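Sandra Entwistle has spent 6 years writing motion planners, and she would like everyone to stop blaming them.

"The planner gets you to the rack," she says. "It's very good at that. Then perception tells it the drive latch is seven millimeters to the left of where it is, and guess who gets the bug report."

Her team at Todside builds Ovano, a control stack for arms that service server hardware. Most of its life so far has been spent in simulation, where the racks are free and so are the collisions.

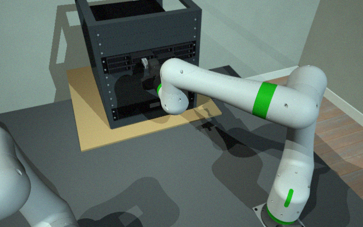
*Ovano in simulation: the right arm's gripper at the drive bays.*

The test suite runs 154 scenarios every night. On the morning we spoke, 89 had passed. She called that "a good night, if you don't read the log."

Shadows are her current grievance. The old renderer had none, and the pose estimator loved it. Since January the shadows have been switched on, and the estimator has been sulking.

"It found a drive bay on the tabletop once," she says. "Very high confidence – I was almost persuaded."

Does she trust it with a real rack yet?

"Somebody else's, sure."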